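Bail Hearings Should Not Depend on Which Door You Walk Through

October 26, 2021

A person arrested in Sistby on a minor charge usually sees a judge the same day. A person arrested on the same charge in Neltberg, in the same county and under the same state law, can wait two nights. The Neltberg courtroom hears first appearances in the morning only, and the transport van leaves the city lockup before the paperwork from the previous afternoon is ready. If you are booked after lunch, you miss the van. If the next day's list is full, you miss that one too.

I have practiced criminal defense in this county long enough to have stopped noticing this, and I think that is part of the problem. Lawyers get used to the calendar. We tell clients' families that it will probably be Thursday, and we say it in the tone people use for a delayed flight.

Two nights is a long time for someone who has been convicted of nothing. A client of mine last March was arrested over an unpaid fine connected to an old traffic case. She worked the early shift at a bakery supplier. She was released at her first appearance with no conditions at all, and the hearing took less time than it takes to read this paragraph aloud. By then she had missed two shifts and no longer had the job. The judge did nothing wrong. The prosecutor agreed to release. The whole cost came from the waiting.

The county's usual answer is that this is a matter of resources. I take that answer seriously. There are real limits on how many judges, clerks and deputies can be put in a room, and the people who run the courthouse are not lazy or cruel. But the question of resources has been used to end the discussion when it should have started it. Each person held overnight costs the county money. So does the second van run that happens when the first one leaves half empty. So does the deputy who sits in the hallway at Neltberg all afternoon guarding a courtroom that is not in use.

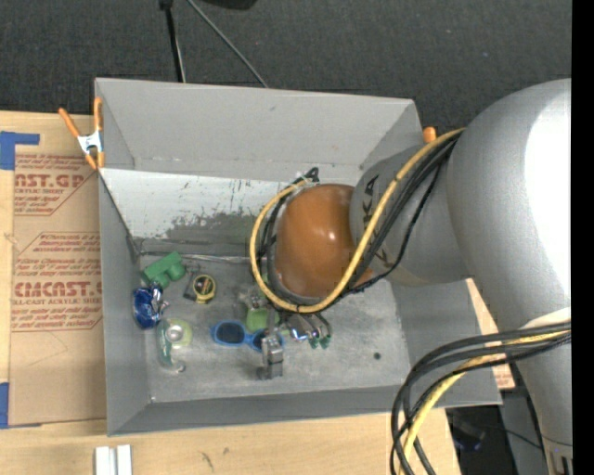 The proposal now in front of the county board would open an afternoon session in Neltberg, 4 days a week, for first appearances only. Its cost for the first year is put at $200,000, most of it for a part-time magistrate and a second clerk. That is a fair amount of money for a county this size. It should be compared with what we already spend, and the board's own papers make that possible. Last year the Neltberg lockup recorded 3,000 overnight stays by people who had not yet seen a judge. In 700 of those cases the person was released at the first hearing without having to post anything.

Those 700 stays are the ones that bother me most. In each of them, the system looked at the person for a few minutes and decided there was no reason to hold them. It had held them anyway, because of the hour at which they were arrested.

Some of my colleagues prefer a different fix. They would like the police to write more citations and make fewer arrests for low-level charges, so that these people never reach the lockup. I agree with them, and I have argued for it in front of the same board. But it is a slower change. It depends on department policy, on training and on the habits of individual officers, and it can be reversed quietly by a new chief. A court session on a published calendar is harder to take away. People plan around it. We should do both, and we should not hold up the one that is ready while we wait for the other.

There is also an objection from the other side, which is that faster hearings mean careless hearings. A prosecutor who gets the file an hour before the session may not know about a pending case in another county or a protective order. This is a serious point, and anyone who has worked on domestic violence cases will not wave it away. The proposal deals with it in part. It lets either side ask to move a case to the next morning if there is a specific reason to think something is missing, and it requires that reason to be stated on the record. I would go a little further and require that the person who made the complaint be called before the afternoon session begins, in every case where there is one. Victims are badly served by the present schedule as well. They are often told a hearing will be on one day and then find out it was moved, and nobody is assigned to let them know.

I would not want the afternoon session run by video. The Asadi County courts, next door to us, moved nearly all of their first appearances onto a screen, and I have handled enough cases there to have an opinion. The defendant sits in a room at the jail. The lawyer sits in the courtroom, or at home. If the client wants to ask a question in private, the whole hearing has to stop while the sound is switched off and a phone is found. Most clients see that this is a nuisance to everyone and they do not ask. I have watched people agree to conditions they plainly did not follow. One man agreed to stay away from an address and then gave the same address as the place he would be living. The judge caught it. I am not sure every judge would have.

Video has its uses. A scheduling conference can be done that way, and so can a short status hearing for a client who would otherwise lose a day's pay to sit on a bench. But the first appearance is where a person learns what they are accused of and what will happen if they break the terms of release. It should be done in a room with their lawyer standing beside them.

That brings me to the part of the proposal I think is weakest. It pays for a magistrate and a clerk, but it says nothing about defense counsel. The public defender's office would be expected to cover the new session with the people it has now. Anyone who has seen that office on a weekday afternoon knows what this means. The lawyers are in trial, or at the jail, or trying to return calls from the week before. If they are sent to Neltberg for the afternoon, something else will not get done, and the clients with the longest cases will be the ones who feel it.

The board could fix this for a modest sum. One additional attorney, assigned to first appearances in both buildings, would be enough to start. It would also help if that attorney had access to the client before the session, in a room with a door. In Neltberg right now, the interview takes place in the corridor behind the courtroom, with other defendants close enough to hear every word. I have had clients refuse to tell me about a medical condition in that corridor, and I did not blame them. A medical condition can be the most important fact in a bail argument.

I should say something about Worisura, the scheduling software the county bought two years ago. It was supposed to solve all this. It does produce a cleaner list than the old spreadsheet did, and clerks tell me they like being able to search by case number. What it cannot do is create a courtroom hour that is not on the calendar. When the morning list is full, the software moves the remaining names to the next day and colors them yellow. We have spent a good deal of time in meetings talking about the yellow names, and whether they could be sorted by charge or by time of arrest. Sorting them would help a little. A person at the bottom of a well-sorted list still spends the night.

I do not expect an afternoon session to fix pretrial detention in this county. Most of the people in our jail awaiting trial are there because they were given a bail amount they cannot pay, and that will still be true if the hearing comes a day sooner. The larger argument over cash bail will be decided at the statehouse, and I have views on it that I will save for another time. The schedule, though, is ours. No state law requires Neltberg to stop hearing first appearances at noon. It was an administrative choice, made when the caseload was smaller and the lockup was in a different building, and it was never looked at again.

The board takes public comment before it votes, and written comments count the same as spoken ones. I would especially like the members to hear from employers, landlords and relatives, who see what a missed day or two does to a household and who are rarely in the room when these things are decided. Lawyers will be there in any case. If you write, ask for the afternoon session, and ask for the defense attorney to go with it.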